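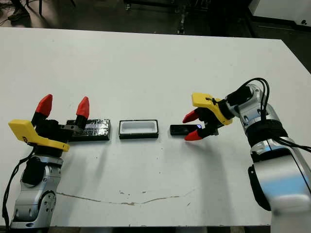
June 20, 2019

Kerelex wants people to pack small electronics on a bare white table, with a shallow tray in the middle and very little else. The firm says its new packing layout, called Josik, cuts muddle at the bench. It has been telling customers so since April, and it may even be right. The evidence so far is thin.

The claim rests on 700 trays packed at Prondus, a repair business which already buys its trays from Kerelex. Mistakes fell, we are told, though the firm would not say from what level. A kit of tray, table mat and printed guide costs £1,055 – a lot for what is mostly advice to clear the table.

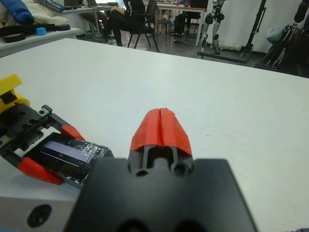 Then there is the question of where the clutter goes. Tape, straps and coats have to live somewhere, and a nearby shelf fills up fast. The Josik guide gives storage a single paragraph out of 9 pages.

Chacko, a rival supplier, sells a plain tray without a guide and makes no claims for it at all. Kerelex says fuller results will follow but has given no date.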